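The Lamp from Kondley

My grandmother left Kondley with two suitcases and a lamp, and of the three it was the lamp she worried over. She held it on her knees the whole way to Atden, talking to it now and then – quietly, so the driver wouldn't hear.

I was five when she told me it could remember. Every evening it had ever lit was still inside, she said, and if you were patient it would give one back.

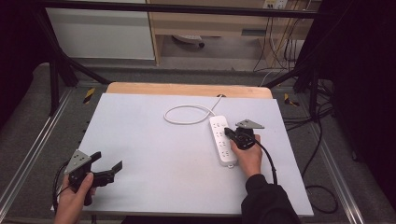 The power strip and its coil of cord.

When the lamp came to me, I was 40 and not patient at all. I cleared a space for it anyway, and made tea, and hunted through three drawers for the right bulb.
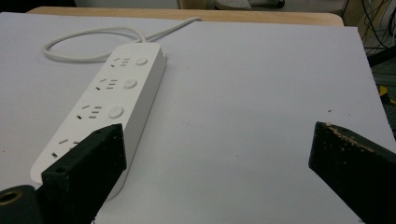
Sockets in a row, with buttons beside them.

I thought of her kitchen while I looked, and the soup, and the radio she scolded like a nephew.
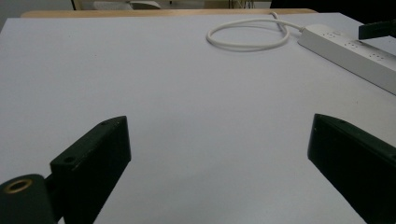
The First Evening

Nothing happened, of course. I sat with my tea going cold and told the lamp about the rain, and the neighbors, and how I still couldn't make her dumplings hold together.

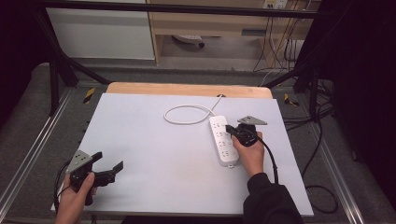
The Second Evening

I switched it on and smelled onions frying. I hadn't cooked a thing all day. I pulled up another chair, just in case, and went to find the good cups.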